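Two-arm table task: how to set up and record a basket pick
Zorstead robotics club, project pages 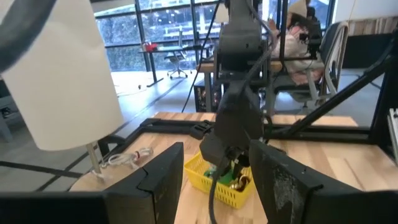 Henrike Rathjen wrote back on the first draft of this page that it started too late. Her group lost most of a session to cables before they ever got to the recording part, and she wanted the cable check moved to the top. It is now step 1.

This page covers the basket task for the two-arm table. You need two people, one driving and one at the laptop. If you are new, do the Marty walking exercises first so that you know how our start and stop commands work. The two arms are called Rilleo and Norine in the software. Check the label on the base of each arm before you type a name into anything.

1. Check the cables
With the power off, move each arm by hand through its full reach. Watch the cable at the gripper the whole way. It should have enough slack to turn the wrist fully both ways, and it should not catch on the basket or the rail. If it pulls tight, undo the nearest clip, feed a little more through and close the clip again. Do the same for the other arm, then move both together. Two cables that are fine separately can still cross.

2. Place the basket
Use one of the small plastic baskets with holes in the sides. Put it inside the frame where both grippers can reach it. Lower one gripper into it by hand and look from the side. The fingers should clear the rim when they are open. If they don't, shift the basket and not the arm, or you will have to redo the home position.

Put two objects in to begin with. Choose different colours and leave a gap between them. Add more once you can pick both without touching the sides.

3. Set the home positions
Open the settings page and choose Home. Drive each arm to a point well above the table and press Save. The file should show two entries, one per arm. If it shows one, you have saved the same arm twice under one name – go back and check the labels.

Home positions change whenever an arm is unbolted, so set them again if another group has used the table.

4. Check the wrist view
Start the viewer before you start recording. You want to see both fingers of the gripper at the bottom of the view and the basket between them or just beyond. The other arm should come into view when it reaches for the basket. If the picture freezes, close the viewer, unplug the camera, wait and plug it in again. Restarting the laptop does the same job but takes longer.

5. Do a slow run
Set the speed to 30 and leave it there for the whole first session. The driver moves one arm down to the basket, closes on an object, lifts it straight up and stops. Then open the gripper over the table, low down, and return to home. Keep the second arm still until the first is back.

Call out "moving" before each move. The person at the laptop keeps a hand near the stop button and does nothing else during a run.

6. Record
Press Record, wait for the beep, and do the run again. Press Stop only after both arms are home. Runs that end early are hard to use later, so delete them straight away.

File names are the table letter and the run number, with no spaces. The last two good ones in the shared folder are A457 and A471, so start at the next free number after those – the gap is from deleted runs and should be left alone.

Common errors

Error 1774 on start-up: the software can't find one of the arms. Check the USB plug at the laptop end first, then the power.

Gripper closes but the object slips: you are too high. Go down a little further before closing. Smooth objects need a slower lift as well.

Basket slides when touched: put a strip of rubber mat under it.

Arm stops halfway: it has reached a joint limit. Back out the way you came in and try a different approach angle.

Page last changed 1/20/21. Steps for passing an object from one arm to the other will be added in April.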